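Film Club Diary

Up before seven to look at the print of the program sheet again. The second half of the season still said July at the bottom for the outdoor show, with no title next to it, and I have decided to leave it like that. People will ask at the door and I will tell them we are still waiting to hear about the rights. It is true and it will hold them until spring.

Drove to Fasham with the disc, the spare disc, the box of membership cards and the long extension cord. The Gavalas was locked when I got there so I sat in the car and ate half a sandwich. The marquee still had last month's title up with one letter gone. I have asked for the ladder twice now.

Tonight was the Danish one, the farm picture. I picked it back in the fall after seeing it on a small screen at home and I was nervous about it all week. It is long, the first half hour is mostly weather, and the last time I booked something with that much weather in it I got three notes in the suggestion box and one of them was not polite.

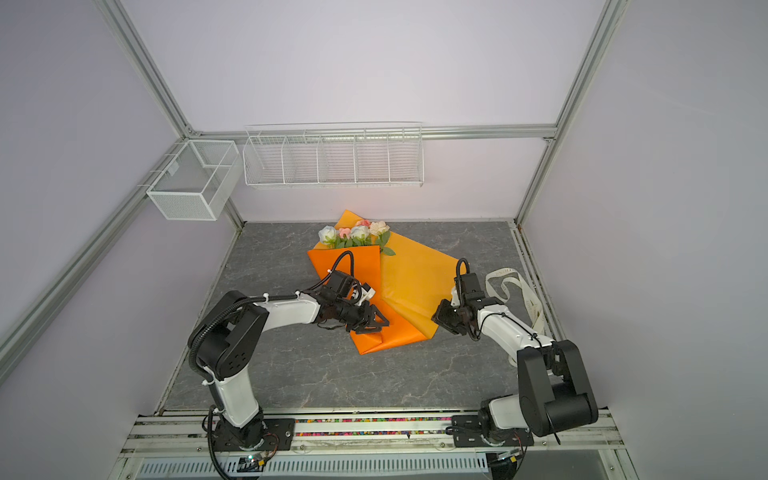

The Gavalas has 78 seats on the floor that we are allowed to sell, and the balcony stays roped off until the rail is fixed. I like it better that way. A half-full room feels full, and the heat stays down where people are. The lobby is the weak part. It has brown carpet, brown walls and a ticket window that sticks, and from the street you would think the building was closed. I want flowers on the front table for the spring shows, and I want them done up in orange and yellow paper like that bouquet, so they show through the glass from across the road. Plain white flowers in a vase would vanish against that wall. I wrote the idea on the back of a card and put it in my coat so I would not forget to bring it up.

Set up took longer than it should have. The house player is a Dondex and it has its own opinions about subtitles. It puts them on, then drops them when you go back to the menu, and you don't find out until somebody is speaking Danish with nothing underneath. I ran the first chapter all the way through, then the third, then went back to the start and left it paused on the black. I taped a note over the remote that says DO NOT PRESS MENU. The tape will take the finish off, I suppose, but the remote is not much to look at anyway.

Sound check was fine in the middle and poor on the left side. There is a hum there that comes and goes. I sat in six different seats and could only hear it from the two nearest the wall. I put a coat on each of those and called them reserved. 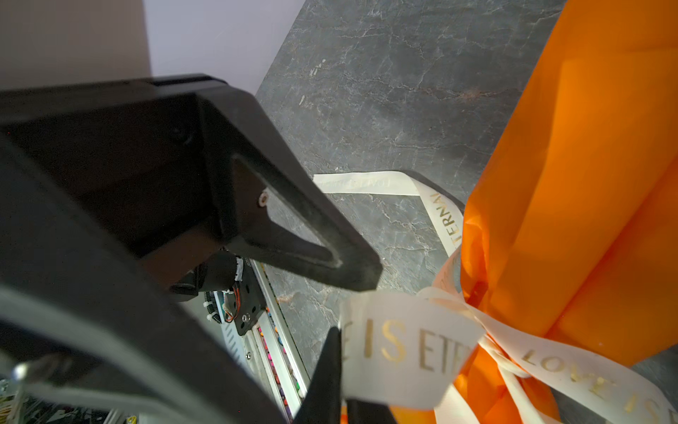
Film Club Diary
Posted February 12, 2022 by the program desk
Filed under: Winter season, Gavalas

Doors at seven. There was a line, a short one, but it went out onto the sidewalk and that has not happened since before everything shut down. The window stuck again so we sold from the table. The new Atedance ticket system worked for the people who had booked ahead and did not work for anyone paying at the door, so I went back to the roll of paper tickets and the cash box. I have had that cash box for years and it has never once asked me for a password.

I should write down how the prices went over. Members got in at the old rate and guests paid two dollars more than last season. I had braced for complaints. One man said it was still cheaper than parking downtown. A couple who came as guests joined on the spot when they worked out that the card would pay for itself by the fourth show. I did not have change for their fifty and had to go next door to the pizza place, where they made me buy a soda.

My introduction was too long. I had it down to a page and then I added things while I was talking. I said who shot it, where the farm was, and that the old woman in it had never acted before. Then I said something about the ending that I think gave it away. I saw a lady in the second row look at her husband. Next time I will read the page and sit down.

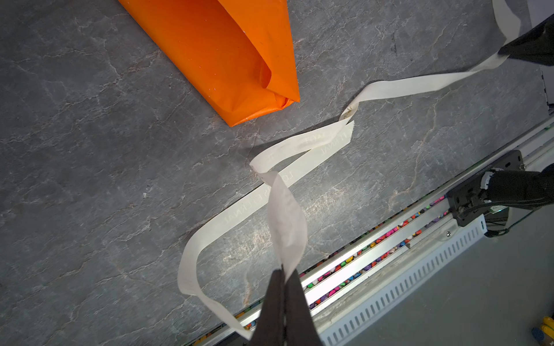
The picture itself looked beautiful. I had forgotten how dark the barn scenes are, and on that screen you could see all the way to the back wall of the barn. On my set at home it was just black. Nobody left during the weather. There was a laugh at the business with the gate, which I had never thought of as funny, and after that the whole room seemed to relax and laugh at things a little early. The subtitles held the whole way.

The trouble came right at the change of chapters, where there was a pause long enough for people to start turning around. I was already out of my seat when it picked up again. I think the disc has a mark on it. I will run the spare next time and compare.

We had coffee after. I have given up on the big urn, which takes 80 minutes to get hot and then cannot be stopped, and brought the two pump pots from home. They ran out before everybody had a cup. The cookies ran out before that. Most people stayed anyway and stood in the aisle talking, and the talk was better than we usually get. Several people wanted to know if the farm was still there. One woman grew up on a dairy place and said the milking was done right but the hay was wrong for that time of year. A boy of maybe fifteen asked me how you get a job picking movies. I told him you start by carrying the extension cord. He carried it out to the car.
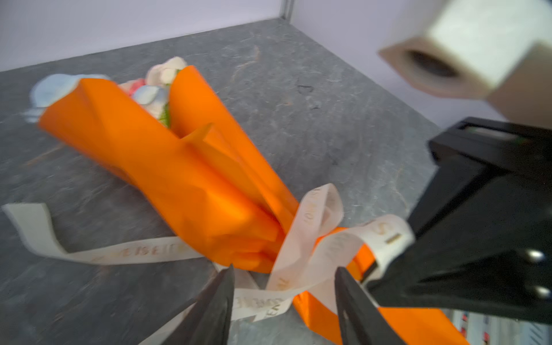
Three cards in the suggestion box. One asks for more musicals, one asks for fewer subtitles, and one says only "the seats." I know about the seats. The springs have gone in the back two rows and we were quoted $200 apiece to have them redone, which is more than we will see this winter. I may try cushions.

Counted the cash box at the kitchen table when I got in. We covered the room and the license and had a little over. Put it in the envelope for the outdoor show.

Things for next time: the spare disc, more cookies, small bills, the letter for the marquee, and ask again about the ladder. Also the card in my coat about the flowers. The next one is the black and white train picture, which is short, so I can get the coffee going later and still be home by ten. I need to write to the distributor in the morning and find out if the copy they are sending has the restored sound. If it doesn't I would just as soon wait and swap it with the April title.

Left the long cord in the trunk. My hands smell of the cash box. Bed.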